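Emollients and Skin Barrier Products: Frequently Asked Questions

Reviewed by Urs Zwahlen, pharmacist, Rerkmont Skin Clinic

These answers cover the non-medicated moisturizers supplied through the clinic dispensary. They do not cover steroid creams, antifungal creams or prescription ointments, which have their own leaflets. If your own treatment plan says something different from this page, follow the plan.

What is an emollient?

An emollient is a product that softens the outer layer of skin and slows the loss of water through it. Most are mixtures of oil and water held together by an emulsifier. The proportion of oil decides how the product feels and how long it stays on the surface. Lotions have the least oil, creams have more, and ointments contain little or no water.

Which type should I use?

Lotions spread easily and suit large or hairy areas. Creams are the usual choice for daytime on the arms, legs and trunk. Ointments last longest and are best on very dry or thickened skin, usually at night. Many patients are given two products, one for day and one for night. Do not apply ointment to weeping skin unless you have been told to.

What is the difference between Tradon and Trindico?

Tradon is a cream base with glycerin. Trindico is an ointment base made from white soft paraffin and liquid paraffin, with no preservative and no fragrance. Patients who react to preservatives are normally started on Trindico. Neither product contains a steroid or an antibiotic.

How much should I apply?

More than most people expect. An adult with dry skin over the whole body may be told to use a full 500 g tub each week. For smaller areas, apply enough to leave a thin shine and let it sink in. Smooth it on in the direction of hair growth. Hard rubbing can block the follicles and cause small, itchy bumps.

How often?

At least twice a day, and after every bath or shower. Pat the skin with a towel first and apply while it is still slightly damp. Hands need another application after each wash.

I also use a steroid cream. Which goes on first?

Either order is acceptable, provided there is a gap. The clinic advises 20 minutes between the two. Mixing them in the palm dilutes the steroid and spreads it to skin that does not need it.

Where should I keep the tub or pump?

At room temperature, with the lid closed, away from direct sun and radiators. A bathroom cabinet is acceptable if it does not get hot. Creams that have been frozen may separate and should be thrown away. Pumps are preferred over tubs for shared households because fingers do not touch the contents. If you use a tub, take the product out with a clean spoon or spatula — not with your hand.

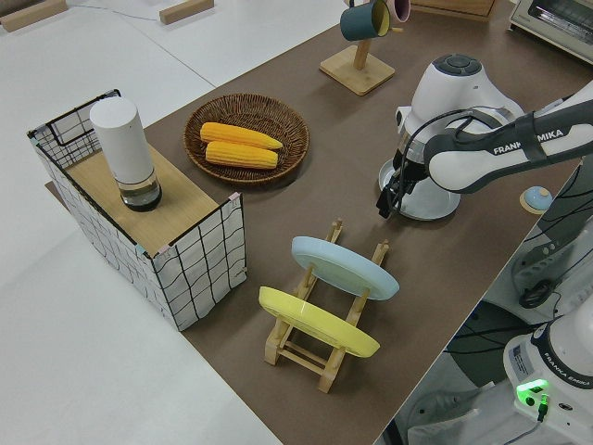 A storage basket with a board across the top, and two corn cobs in a wicker tray.

How long does it keep after opening?

Look for the open jar symbol on the label. The number next to it is the shelf life in months after first opening. Write the month on the lid when you break the seal; "November" is enough. Discard the product sooner if the color, smell or texture has changed.

Can emollients catch fire?

The product itself does not ignite easily. Fabric that has soaked it up does, and it burns faster than clean fabric. This applies to clothing, bedding, bandages and towels, and to paraffin-free products as well as those with paraffin. Do not smoke, cook over an open flame or sit close to a heater in clothes that have been in contact with the product. Washing at a high temperature reduces the residue but may not remove all of it.

My skin stings after I apply it. Is that an allergy?

Usually not. Mild stinging for a few minutes is common on cracked skin and tends to settle within days. Stop using the product and contact us if the stinging lasts, or if you see new redness, swelling or blisters. Bring the container with you so that we can check the ingredients. A patch test may be arranged.

Can I use it on a baby?

Plain emollients are generally suitable from birth, but ask before using any product that contains urea or salicylic acid. Babies are slippery after application. Use a towel when lifting, and put a mat in the bath.

Does the clinic supply the Odukoya range?

Only the bath additive and the hand cream. The rest of the Odukoya range contains fragrance and is not stocked.

How do I reorder?

Hand in the slip at the dispensary window or leave it in the box beside the door. Slips received before noon on Thursday are filled by the following Monday. Quote the stock code printed at the top of the slip: 33 for Tradon cream, 80 for Trindico ointment, 166 for the Odukoya hand cream. Repeat supplies stop after six months unless your skin has been reviewed.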